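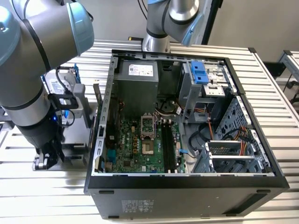
Collora 2 two-finger gripper, with the Stustska wrist camera kit
Reviewed by Purificación Soler

The Collora 2 is sold as a gripper for "mixed disassembly," a phrase the brochure uses on every page and never defines. I take apart old desktop computers with robot arms for a living, or try to, and I have read that kind of claim before. Usually it means the gripper was shown picking up a block of foam at a trade fair.

So I asked for one on the normal terms, paid the $3,076 for the gripper and camera kit together, and bolted it on in place of the Bangera parallel gripper we have been using. The Bangera is older and plainer and has no opinions about disassembly. It stayed on the shelf next to the bench in case I wanted it back, and for part of the test I did.

What you get

The gripper body, a set of narrow fingers, a set of wide padded fingers that I never found a use for, a flange adapter, one cable, and the camera module with its bracket. The camera is made by Stustska and rebadged in the software but not on the box. The printed manual covers installation on three arms, none of them ours. The adapter did fit, after I swapped two of the supplied screws for shorter ones. A product at this price should come with the right screws.

The cable is my first real complaint. It leaves the gripper on the side where the wrist needs to turn, and the only sensible route is a loop up and over the arm. That works until you ask the wrist to roll past a certain point, and then the loop goes tight and you hear it. The Bangera takes its cable straight up through the collar. Collora's support people told me a revised cable was planned for July. I'll believe it when one arrives.

Setup took most of a morning. The calibration wizard wants a flat target in good light, and our table is slatted aluminum, which throws reflections in every direction. It refused to finish until I laid a sheet of gray card over the slats. I'd have liked that mentioned somewhere.

What I tested

Four jobs on a Dell tower laid on its side with the panel off and the processor already out. I wanted parts that punish a gripper in different ways:

Pick a hard drive in its caddy out of the fixture and put it back.
Reach into the case and close on the edge of a metal drive bracket.
Take hold of a power cable connector without pinching the wires next to it.
Lift a thin card out of a slot in the fixture.

Each job was run 102 times, for 408 attempts in all, with the camera helping on half of them and taught positions only on the other half. I didn't move the tower between attempts within a job. I did move it between jobs, on purpose, to see how well the camera coped.

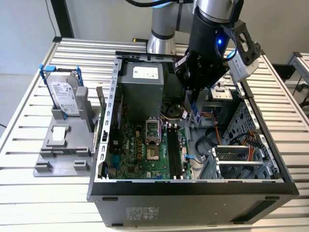 Page last changed: 12 July 2023

The drive and caddy

This is the job the brochure photographs, and the gripper does it well. The drive stands upright in the slot, the blue caddy gives the fingers a good straight side to close on, and the narrow fingers have enough grip that the part doesn't swing when the arm turns. Putting it back is harder, and it did that well too. I had expected the drive to catch on the lip of the fixture more often than it did.

Before anyone gets excited, the Bangera also does this job well. I ran it over the same positions at the end and couldn't have told you which gripper was on the arm from the results alone. If drives in caddies standing in a tidy fixture are all you handle, keep what you have.

Reaching into the case

Here the shape of the thing starts to matter. The fingers are narrow and they do get into places the Bangera can't. The body above them is another story. There are angular brackets sticking out to both sides, and with the camera mounted on the wrist the whole assembly is wider than the gap you'd like to put it through. Coming down beside the power supply was fine. Coming down beside the drive cage, I had to tilt the approach, and a tilted approach means the fingers no longer close square on the part.

Collora's planning software knows about the gripper. It doesn't know about the camera, even though they sell you both in one box. The first time I let it choose its own path, it brought the camera housing down against the metal rim of the case. No damage, but I stopped letting it choose. I drew a box around the camera by hand in our own planner and had no more trouble.

On the drive bracket, the force reading was better than I expected. You set a closing force, and it stops near it. The Bangera closes until it can't and leaves you to work out whether you've got the part or bent it. This was the one point in the test when I thought the price might be fair.

The connector

Poor. The fingertips are smooth along the inside edge and connectors are small, slightly tapered and slippery. The gripper found the connector most of the time and then slid off it on the pull. Lowering the force made it slide sooner, and raising it made me nervous for the wires. I stuck a strip of rubber on each fingertip and things improved a good deal, but then the tips were too thick for the card job and the rubber had to come off again.

Warudis sells textured tips that are said to fit this gripper. I haven't tried them and they cost extra, so they don't count toward the score. I mention them for anybody who already owns one of these and is cross about it.

The thin card

Better than the connector, worse than the drive. Thin parts want both fingertips to meet exactly, and mine met a hair off. There is a procedure in the manual for this. I followed it twice. The fingers now meet slightly less of a hair off. With taught positions it got the card out reliably enough that I would leave it running while I made coffee in the next room, though I'd drink it quickly.

The camera

I was hardest on this part going in and I haven't softened. The picture is sharp and the module is light enough that the arm didn't care. The trouble is what the software does with the picture. Inside a computer case everything is shiny, dark or a tangle of wires, and the part finder was trained on something else. It found the caddy every time, which is not a hard thing to find: a bright blue item in a gray block. It found the drive bracket when the overhead light was off. It twice offered me the empty processor socket as a connector.

After I moved the tower between jobs, the camera did save me from teaching every position again. That was worth having. A cheaper camera and an afternoon with free software would have given me the same thing, and I know this from having done it for the Bangera. 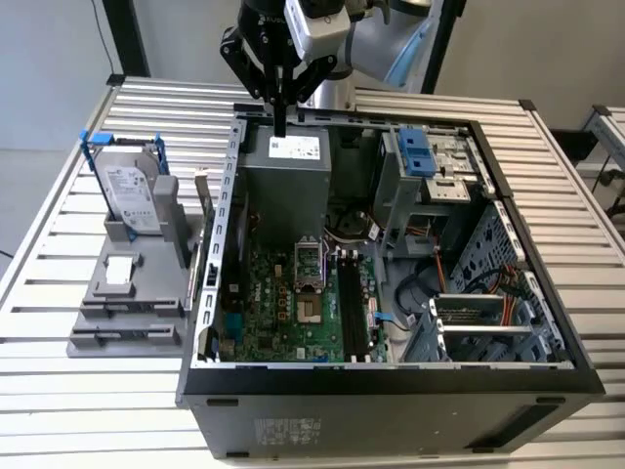 Fingers over the edge of the power supply, with the drive in its caddy upright in the fixture at left.

Noise, heat, small annoyances

It whines when holding. You stop hearing it after a day and visitors don't. The body gets warm during a long hold, though never too warm to touch. The status lamp is blue for ready and a slightly different blue for fault, and I would like to meet the person who chose that.

The software asks for an account. It works without one, but it asks at every start, and the button for "no" moves.

Spare fingers are sold only in sets that include the wide padded ones. I now expect to own a great many wide padded fingers.

Against the Bangera

The Collora is better inside a case, better on thin metal, and far better at telling you how hard it is squeezing. The Bangera is better on cable routing and simpler to calibrate, and it clears the rim of the case without any thought. On drives they tie. On connectors neither is good, and I'd call anyone selling a smooth-fingered gripper for that job an optimist.

Would I buy it again? The gripper alone, maybe, with the new cable in my hand and the Warudis tips thrown in. The kit with the camera, no. Ours is staying on the arm for now because the force reading is useful to me, and the Bangera will go on the second arm once I've found it a bracket.

Good: closing force, narrow fingers, solid hold on larger parts.
Bad: cable exit, smooth fingertips, planner that ignores its own camera.
Price as tested: $3,076 with camera kit.

Comments on this review are closed. If you have run the textured tips on connectors for longer than a demo, write to me through the contact page and tell me what broke.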